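暮らし > 家と道具 > 特集

茶色い家具の行き場

読了時間 14分
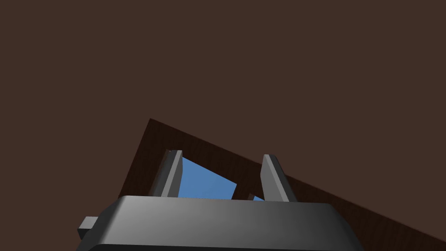

実家の居間には、茶色いサイドボードがある。メーカーはファレント(Falent)、父が34年前にボーナスで買った。両親が平屋に移ることになり、この家具をどうするかという議題が、正月の食卓に伊達巻と一緒に出てきた。弟は「うちは無理」と言い、私も「うちは無理」と言い、母は黙って数の子を噛んでいた。思えばあの家は、どこを見ても茶色かった。平らな茶色が広がっているところへ、もう一段濃い、うっすら木目の筋が入った板が斜めに割り込んできて、空色はそのなかにほんのひとかけら、という上の図版の配色は、私の記憶にある実家の居間の比率にかなり近い。わが家の場合、空色の担当は父の座布団だった。残りは全部、茶だった。

茶色い家具が売れない、という話を最初に聞いたのは、まだ自分に関係があるとは思っていなかったころだ。英語圏の骨董業界にはそのものずばり「ブラウン・ファニチャー」という言い方があって、マホガニーやオークやウォルナットでできた、暗くて重くて立派な家具を指す。箪笥、書き物机、食器棚、脚の太い食卓。かつては一家の財産目録の上のほうに書かれたものたちである。それがある時期から値を下げ、下げ止まったと言われてはまた下げ、いまでは「いい値段で売れますか」と聞く客に、業者が同情の顔をしてみせるための題材になっている。

同情の顔なら、私も見た。実家に来てもらった買取業者の青年は、玄関で靴をそろえ、居間に通され、サイドボードの前に立つと、病院の廊下で会う人のような表情になった。

「しっかりしたお品ですね」

これが査定の言葉として最悪の部類に入ることを、私はそのあと何軒もの業者に同じことを言われて覚えた。しっかりしている、というのは重いということで、重いというのは運び出すのに人手がかかるということで、人手がかかるというのは、お金を払うのはこちらだということである。青年は引き出しを開け、裏板を指で叩き、金具を褒めた。父は横でうれしそうにしていた。金具を褒められて気分をよくした父は、扉のガラスが当時いかに特別な注文だったかを語り、青年は最後まで聞いてくれた。聞き終わってから、引き取り料金の表を出した。

重さは、のちに父が押し入れから発掘した保証書によれば114キロだった。保証書にはほかに「末永くご愛用ください」と刷ってあり、父は文字通りそうしたわけだ。

* * *

この家具がうちに来た日のことは覚えている。五月で、窓を外した。玄関から入らなかったのだ。搬入の人たちが庭の沈丁花をよけながら居間の掃き出し窓へ回り、母が悲鳴のような声で「壁、壁」と言い続け、父は腕組みをして、自分が運んでいるような顔で指揮をとった。置いてみると、テレビが見えにくくなった。家具の位置は動かせないので、テレビが動いた。テレビが動いたのでソファが動き、ソファが動いたので、私が宿題をしていた隅がなくなった。以後、私は台所で宿題をした。サイドボードが来て人生が変わったと言ったら大げさだが、換気扇の音を聞くといまだに分数の割り算を思い出す。

中には何が入っていたか。ガラス扉の向こうには、使わない紅茶茶碗と、洋酒の瓶と、誰かの結婚式でもらった置き時計。下の戸棚には百科事典が入っていた時期があり、百科事典が古紙に出されてからは、紙袋が入っていた。紙袋を入れた紙袋、というのがいくつもあった。あれだけの木材と金具と特注のガラスが、デパートの紙袋を守るために三十年あまりも居間に立っていたのかと思うと、王宮の衛兵を見るような気持ちになる。

もっとも、当時の父を笑うのは簡単すぎる。父の世代にとって、大きくて茶色い家具を買うことは、ここに住み続けるという宣言だった。借家の六畳に茶箪笥ひとつで育った人が、自分の名義の居間に、動かせないほど重いものを置く。動かせないことが値打ちだった。引っ越すたびに畳んで持っていけるような棚は、まだ人生の仮の段階にいる人のものだと思われていた。

その価値観が、気づいたら裏返っていた。いま住宅の広告に出てくる部屋は、どれもこれから誰かが出ていくところのように白くて、軽い。椅子は指でつまめそうな脚をしている。棚は壁から生えていて、床に接することを恥じているように見える。掃除ロボットが下を通れるかどうかで家具を選ぶ友人もいて、話を聞いていると、あの家でいちばん発言力があるのは床らしい。

* * *

うちはどうかというと、クルトフ(Kultov)の棚がある。白い。白いというより、白いことになっている。結婚したときに通販で買い、夫と二人で組み立て、最後にネジが余った。どこのネジかはいまもわからない。以来、棚はわずかに右へ傾いでいて、丸いものを置くと決まって同じ隅に集まる。わが家では、なくした消しゴムやスーパーボールはまずそこを探す。

クルトフの棚の寿命を、私は長くて五年だと思っていた。ところがもう十年を越えた。越えたからといって愛着がわくでもなく、粗大ごみに出す日の心の準備もいらない。準備がいらないという理由でなんとなく出さずにきて、結果として長持ちしている。父のサイドボードが愛情と責任感で長生きしたのに対し、こちらは無関心で長生きしている。どちらが健康的な関係かを考えはじめると眠れなくなるのでやめておく。

木目のことも書いておきたい。クルトフには白のほかに「ウォルナット調」という色があって、最後まで迷った。「調」の字がついているものには、印刷の木目が貼ってある。悪いものではない。最近のはよくできていて、筋の濃淡もそれらしいし、触ると凹凸まであったりする。ただ、店で同じ棚が並んでいるのを見たら、隣の棚も、その隣の棚も、同じ高さに同じ節があった。森の木が全部同じところで同じ怪我をしている。それを見てから、節が気になって買えなくなった。

では本物ならいいのかというと、話はそう進まない。実家のファレントだって、表面は突板だった。薄く削いだ本物の木を、別の板に貼ってある。父は長いこと無垢材だと信じていて、買取業者の青年が「突板ですね、きれいな」と言ったときの顔は忘れられない。三十年以上連れ添った相手の出身地が違っていた、というような顔だった。母は知っていたそうである。「だって、角のところがはがれたとき、私がボンドでつけたもの」

突板の名誉のために言えば、薄い木を貼る技術は昔から高級家具のものでもあって、恥じるようなところはどこにもない。無垢の一枚板は反るし割れる。そう説明したら父は少し元気になり、翌日には親戚に電話で「あれは突板だから反らないんだ」と自慢していた。

* * *

英国のドラストクーム(Drastcombe)という町へ行ったのは、この件とは別の用事だった。夫の出張にくっついていっただけで、私には予定というものがなかった。駅前の通りには紅茶の店と靴の修理屋、それからスタッブス(Stubbs)という競売場があった。競売場といっても、映画に出てくるような、扇子で顔を隠した婦人が片眉で落札する場所とは違う。もとは家畜の市が立っていた建物だそうで、床に排水の溝が残っていた。その溝をまたいで、茶色い家具がずらりと並んでいた。

壮観だった。実家の居間が繁殖したみたいだった。

案内してくれたのは、ここで長く家具の部門を見ているレイリーン・ダンスタン(Raelene Dunstan)さんである。オーストラリアの出身で、声が大きく、箪笥の天板を馬の首のように叩きながら歩く。私が日本でも同じことが起きていると話すと、喜んだ。どうも茶色い家具の没落は英国固有の悲劇だと思っていたらしく、よその国でも親の家具は邪魔にされていると聞いて、肩の荷が下りたようだった。

「みんな電話でまず言うの。これは祖母のものでした、って」とダンスタンさんは言った。「だから私は、お祖母さまは素敵な方だったんでしょうねって言う。それは本心。でも電話の人が聞きたいのは数字でしょう。数字を言うと、しんとする」

そのしんとする時間を、彼女は「お茶を一口飲む間」と呼んでいた。飲み終えると相手はたいてい、じゃあ娘に聞いてみます、と言って切る。娘は要らないと言う。しばらくしてもう一度電話がかかってくる。二度目の電話では、祖母の話は出ない。

その日の競売で、私の背丈より高い洋服箪笥が34ポンドで落ちた。扉の内側に鏡がつき、真鍮の棒が渡してあり、誰かが貼った防虫剤の紙がまだ残っていた。買ったのは若い男の人で、何に使うのかと聞いてみたら、鏡が欲しいのだと言う。箪笥はどうするのかと重ねて聞くと、彼は初めてそのことに思い当たったように箪笥を見上げた。

別の食卓は、脚だけを目当てに落札された。別の机は、引き出しの革だけ。ダンスタンさんによれば、いちばん確実に売れるのは鍵だそうだ。家具の鍵だけを集めた菓子の缶があって、これは毎回かならず競り合いになる。鍵は軽いし、場所もとらない。開ける先がもうどこにもない鍵を、人は喜んで買って帰る。

「白く塗ったら売れるんじゃないですか」と私は言ってみた。日本でも、古い箪笥を白やくすんだ水色に塗って、取っ手を替え、見違えるようにして売っている店がある。ダンスタンさんは返事のかわりに、奥の一角へ私を連れていった。そこには、白く塗られた箪笥がまとまって立っていた。一時の流行で塗られ、その流行が終わって戻ってきたものたちだという。塗料の角がすれて、下から茶色がのぞいていた。今度はこれをはがす人たちがいるのだと彼女は言う。はがすと、茶色い家具になる。

私は家畜市場の溝をまたぎながら、この箪笥が生まれてから今日までに受けた仕打ちについて考えた。磨かれ、継がれ、疎まれ、塗られ、はがされ、また並べられている。それでも引き出しはするすると開いた。試しに開けてみたら、底に新聞紙が敷いてあった。読もうとしたら、ダンスタンさんに「それは別料金」と言われた。

* * *

帰国してから、私はにわかに茶色い家具の擁護者になった。人の家のことならいくらでも擁護できる。友人の母上の鏡台について、手放してはだめだと熱弁をふるい、では引き取ってくれるかと聞かれて話題を変えた。

日本の茶色い家具には、婚礼箪笥という大きな一族がある。洋服箪笥、和箪笥、整理箪笥と組になって嫁ぎ先の部屋をぐるりと囲み、新婚夫婦はその真ん中の、残った畳に寝た。地震のことを思うと正気ではない配置だが、そういうものだった。紅白の幕をつけたトラックで運ばれる土地もあって、道中で後戻りするのは縁起が悪いからと、細い道で行き合ったら相手の車に下がってもらったという。下がってもらうほうにも包みを渡した。うちの母も婚礼箪笥を持ってきた人で、そのとき揃えた着物はほとんど着ないまま、いまも引き出しの中で樟脳の匂いを育てている。

その母に、箪笥はどうするのかと聞くと、これは持っていく、と言う。平屋の図面に箪笥の置き場所はすでに描き込まれていた。父のサイドボードの置き場所は描かれていなかった。つまり正月の議題は初めから決着がついていたわけで、父だけがそれを議題だと思っていたことになる。

父はしばらく抵抗した。まず、サイドボードを玄関に置くという案を出した。人が入れなくなるので却下された。次に、上下を分けて使う案を出した。上の段のガラス戸棚だけを持っていき、下の段は弟の家に預ける。弟は電話口で「うちは無理」と、正月と同じ調子で言った。最後に父は、庭の物置に入れると言い出した。物置のほうが小さいことを、母が巻き尺で示した。

このころから、父は家具を磨きはじめた。それまで磨いているところなど見たことがなかったのに、つや出しの油を買ってきて、休みの日の朝ごとに布でこする。帰省すると居間が蜜蝋くさい。母は窓を開け、父は閉める。磨けば売れると思っているのかと母が聞くと、父は、そういうことではないと言った。では何かと聞くと、黙ってこすっていた。私は台所から見ていたが、あの大きさのものを隅々まで拭くのはけっこうな運動で、父は少しやせた。医者に褒められたらしい。

* * *

引き取り手を探す過程で、私はずいぶん多くの板ばさみを見た。ネットの個人売買の画面には、同じような茶色い家具が同じような文章で並んでいる。「祖父母が大切に使っていたものです」「傷はありますが味わいがあります」「かなり重いので二人以上で来てください」「取りに来てくださる方に差し上げます」。最後の一行にたどり着くまでに値段が何度か下がった跡があって、出品者が夜ごとに少しずつ折れていく様子が見てとれる。

私もひとつ書いた。書いてみると、どうしても長くなる。ガラスが特注であること、金具が褒められたこと、突板だから反らないこと。夫に読んでもらったら、弔辞みたいだと言われた。削って、寸法と状態だけにした。すると今度は誰にも大事にされていなかった家具に見える。結局、特注のガラスのくだりだけ戻して載せた。

問い合わせは、わりにすぐ来た。一件目は、扉のガラスだけ譲ってもらえませんかという人で、ダンスタンさんの競売場の若者を思い出した。二件目は、夜中の2時に「まだありますか」とだけ書いてきて、ありますと返すと、それきりだった。あるかどうかを知りたかっただけなのかもしれない。気持ちはわからないでもない。夜中にふと、どこかの家にまだ大きなサイドボードがあると知って、安心して眠る人がいてもいい。

それから長いこと何も来なかった。その間に私は、茶色という色そのものについて妙に詳しくなった。図書館で借りた色の本によれば、茶色の光というものはないのだそうだ。虹のどこを探しても茶色はない。橙色の光を暗くして、まわりに明るいものを置くと、人はそれを茶色だと思う。つまり茶色は、隣に何があるかで決まる色らしい。それを読んで私は、実家の居間の茶色さはいったい何の隣だったから茶色だったのかと考えこみ、父の空色の座布団に行き着いた。あの座布団がなかったら、うちの居間は全体に暗い橙色の家だったのかもしれない。父にこの話をしたら、座布団はもう捨てたと言われた。

江戸の人は茶色に細かく名前をつけて、四十八茶百鼠などと言った。派手な色を禁じられたので、茶と鼠の中で競い合ったという、よく聞く話である。役者の名のついた茶色まである。団十郎茶、路考茶、芝翫茶。贔屓の役者の茶色を着て歩き、隣町の人の茶色を見て、あれは誰それの茶だと言い当てる。それだけの眼を持っていた国の末裔が、いまや家具売り場で「ナチュラル」「ミディアム」「ダーク」から選んでいる。サイドボードの保証書で色名の欄を見たら「ブラウン」と書いてあった。江戸の人に見せたら、どのブラウンだと詰め寄られるだろう。

* * *

三件目の問い合わせは、隣の市で学習塾をやっている女性からだった。教材を入れたいという。生徒が荷物を置ける平らな天板があって、倒れないものがいい。新しい棚をいくつか試したが、中学生が寄りかかるとどれも動くのだそうだ。中学生は家具に寄りかかる生き物だと彼女は書いていた。

見に来てもらう日は父も立ち会うと言い張り、朝から磨いていた。女性は部屋に入ると、サイドボードの横に立って、いきなり肩で押した。びくともしなかった。もう一度、今度は腰を入れて押した。父が「どうです」と言った。女性は「いいですね」と言った。買取業者が何人来ても出てこなかった言葉である。重いことを褒められたのは、この家具にとっても久しぶりだったのではないかと思う。

値段の話になって、女性が財布を出しかけたら、父は要らないと言った。そのかわり、と言って、扉のガラスが当時いかに特別な注文だったかを話しはじめた。女性は途中で時計を見たが、母がお茶を出したので逃げられなくなった。

運び出しには、また窓を外した。沈丁花はとうに枯れていて、そこは通りやすくなっていた。母は今度も「壁、壁」と言った。もう売ることの決まった家の壁なのに、癖なのだろう。父は腕組みをして指揮をとった。運ぶ人たちは一度も父のほうを見なかったけれど、父の「はい右」と彼らが右へ動くのとは、だいたい合っていた。

家具がどいたあとの壁紙は、そこだけ白かった。うちの壁が白かったことを、家族の誰も覚えていなかった。床には凹みがあり、埃の中から、弟の乳歯を入れたフィルムケースと、十円玉と、私の分数のプリントが出てきた。プリントは間違いだらけで、丸をつけた先生の字も雑だった。母がそれを紙袋に入れた。紙袋は、戸棚から出した束がまだ廊下に山ほど積んであった。

塾の女性からは、そのあと一度だけ連絡があった。上の段のガラス扉の鍵が見当たらないのですが、という話だった。父に聞くと、鍵なんかあったかなと言う。母に聞くと、昔あなたがどこかにしまって、それきりでしょうと父に言う。私はドラストクームの菓子の缶のことを話そうとしたのだが、二人はもう、どこにしまったかで言い合いになっていて、電話の向こうで引き出しを開ける音がしていた。婚礼箪笥のほうの引き出しだと思う。音が重かった。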